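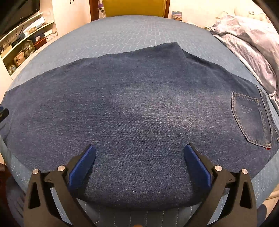 Prulel hand-held gripper, kit and plans

Workshop price list: 100 euro per kit, 20 euro for a set of printed parts only
Made to order in Drikville
Page last changed 7 July 2025

The Prulel is a two-finger gripper that you hold and work with your own hand. It is meant for people building a robot arm at home or in a shared workshop who want to try out a grip, or record one, before the arm is finished. The same fingers and pads fit the Gastuletti wrist plate, so what you learn by hand carries over to the arm.

It was drawn by Urmas Siliņa and is put together in small batches by him and Heike Harms. The first batch went out in May.

What you get

Linkage arms and outer plates, printed in black
Two fingers with blue pads
Pivot pins, washers and clips
Handle with trigger and return spring
Spare pair of pads
Printed building notes, 7 pages

You will need a small screwdriver, a fine file and a drop of light oil. Glue is only used on the pads. No soldering.

Building it

Allow an evening. Clean up the holes in the arms with the file before you fit any pins, and check that each arm swings under its own weight. If one sticks, take a little more off the hole and leave the pin alone. Fit the left side fully, then the right, then join them at the handle. The two sides should meet in the middle when you pull the trigger. If one finger arrives first, the return spring is hooked one notch too far over on that side.

Leave the pads until last. Press them on dry and close the fingers on a sheet of paper. When the paper can't be pulled out from either end, mark the position and glue them.

Working with cloth

Most people who order the Prulel want it for laundry, and the pads were chosen with that in mind. Denim and other heavy cotton is the easiest place to start. Come down with the fingers wide open, let the pads rest on the cloth, and close slowly so that a fold gathers between them. Lift only when the fold is fully in. Thick seams and waistbands need a firmer pull on the trigger.

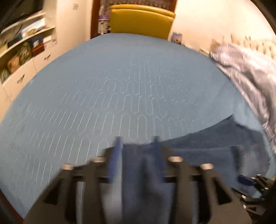 Two grippers make larger garments much simpler to handle. One holds an end while the other moves the cloth, and then they swap. A pair can be worked by one person with a bit of practice, one in each hand. Left and right units are the same, so there is nothing to choose when ordering.

A bed or a padded table is a better surface than a bare bench. The fingertips can press in slightly and get under an edge. On a hard top, thin cotton tends to slide away from the pads.

Known faults

The clips on the outer pins can work loose after long use. Check them when you change pads. On kits from the first batch the trigger may rub against the handle; a few strokes of the file will clear it, or write to us for a new trigger at no charge.

Pads wear at the tip. Turn them over once, then replace them.

Related parts

Rozīte finger set: narrow tips for buttons, cords and small parts. Fits all Prulel kits.
Gastuletti wrist plate: for mounting the gripper on an arm. Bolts not included.

Order code 1854. Add the letter D for a pair. Kits are sent unassembled unless you ask otherwise when ordering.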